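Handheld grippers: Vandlow fingers or the Dudell ones?

nherrero
Has anyone here used both the Dudell and the Vandlow fingers on a handheld pair? I've had the Vandlows on since September and I like them, but my wrists are killing me after 40 goes at the same task. Tempted to swap before I do the next 300.

pedo_bench
Vandlow all the way for me. The Dudell pads are softer but they go shiny and then everything slides. What are you picking up?

nherrero
Mostly chargers and small white plastic things on a white board (I know, I know). View from my head first, then from one of the grippers: 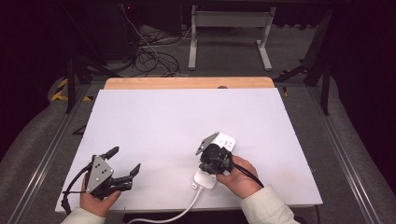
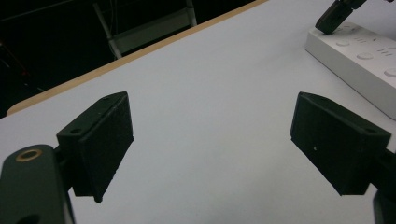
First one: right gripper on the white block, left one open. Second one: fingers apart over the board.

pedo_bench
Ooh, nice to see the pads up close. Are those printed? I can see layer lines on the left one. I'd sand the faces and glue some thin rubber on.

Eusebio Alcaraz
Disagree with pedo, sorry. Rubber grabs the plastic and then won't let go cleanly, I had that for weeks with the Sepúlveda arm. Leave the faces bare and fix the weight first - your wrists are the real problem.

pedo_bench
Depends on the rubber! Mine lets go fine.

nherrero
Ha, so one vote each. Eusebio, did you change the cable as well? Mine runs over the back of my right hand and I notice it every time I turn.

Eusebio Alcaraz
Yes, a thinner one, taped along the forearm. Try that on Sunday before you buy any fingers.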